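Reading time: 3 min

Our ancestry evenings at the Rorkasstead hall have grown bigger than any of us expected, and I'm so pleased - 36 people came to the last one, and the kettle hardly got a rest!

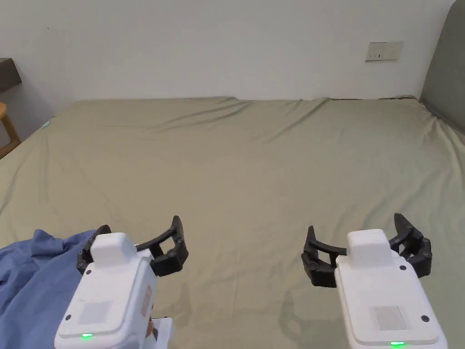
What keeps coming up is the census, and which box to tick when your grandparents came from three countries (or from one that has since changed its name). You can write in more than one ancestry, and lots of families do, though brothers and sisters don't always give the same answer, which makes for lively talk over the biscuits. 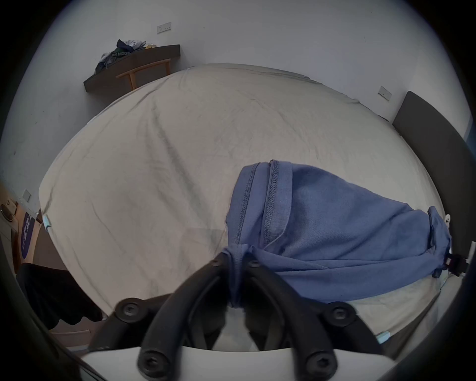 A blue sweatshirt on the bed.

We'll carry on in January with an evening on surnames and how their spelling shifted on the way over, so do bring any old letters or ship's papers you can lay your hands on.

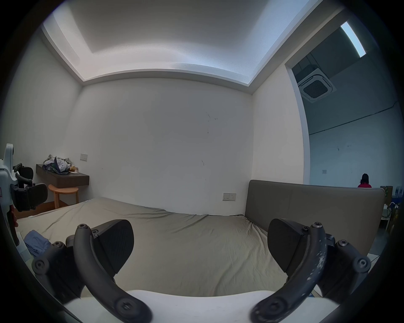

Akosua Ayaaba writes that she put down Ghanaian for 20 years before adding her mum's Scottish side, and that her kids now put "Australian" and leave it there.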